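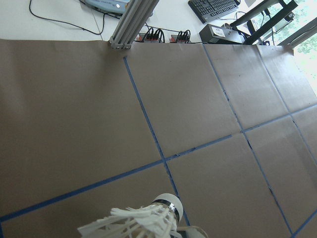
**What does Ernska make?**
Ernska writes the planning and control software that allows a robot arm to decide where to place an object and how to get it there.

## About the company

Ernska was founded by Sota Mizuno and Younes Alaoui, who had worked together on motion planning for packaging lines. The company remains privately held and serves manufacturers, laboratories and universities.

Our principal product, Vevine, is a planning library. It accepts a target position, checks the reach of the arm and the space near it, and returns a path that the controller can follow. A second product, Savitz, records each run and lets an engineer replay it beside the original plan. Both are supplied with source code to license holders.

## How we work

Every release of Vevine is tested on physical arms before it is offered to customers. Placement tests are carried out on paper marked into cells with blue tape, using light objects of awkward shape, a shuttlecock among them. The current test set holds 2,986 recorded runs, of which 400 are repeated for each minor release. Failed runs are kept in the set and reviewed by the engineer responsible for the part of the code concerned.

Wrist camera calibration is handled by a separate group under Tetsuya Ebihara. The group maintains the tools that relate camera views to positions on the table – a task that must be repeated whenever a mount is changed.

## People

Junpei Sasaki directs the control group and oversees all changes to the gripper interface. Dong-hyun Ha is responsible for customer support and for the written manuals, which are revised each June.

## Working with us

Universities may apply for a teaching license to Vevine at no charge. Commercial inquiries should state the arm model, the controller version and the intended task. Requests are answered in writing by the support office.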